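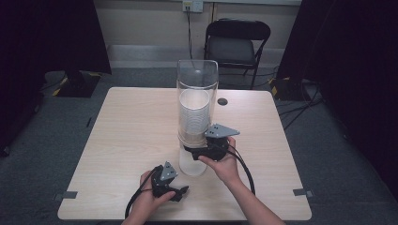 Photo: Edeltraud Camenzind

Home | Tips | Office Software | Archive

Reading time: 2 min

Keeping a shared supply list in order

Updated 17th February

A supply list kept in Melten can be opened by several people at once. The steps below cover permissions, filters and duplicates. Menu names are those of the January release.

Set permissions first. Open the list, select Access, and assign each person either Edit or Read. Limit Edit to 4 accounts. Every other account can still add a comment to a row.

Lock the header row. Right-click the row number and choose Freeze, then Protect. A renamed column breaks any saved filter that refers to it, and Melten does not show a warning.

Save filters by name. Select the rows, press Filter, set the conditions and click Keep. Unnamed filters are removed when the list is closed.

Remove duplicates before sorting. Our test list in Awan format held 3,703 rows, of which 733 were duplicates. Most came from trailing spaces in the item name. Run Trim on the name column, then Merge Rows.

Export in blocks. Files with more than 40 columns open in Eten with the last columns hidden. Split the list by storage location and export each part separately.

Restore an earlier version from History > Compare. Check the quantity column before confirming. Comments made after the restored version are lost, so copy them to a text file first.

Contact | © Grerkidance | Back to top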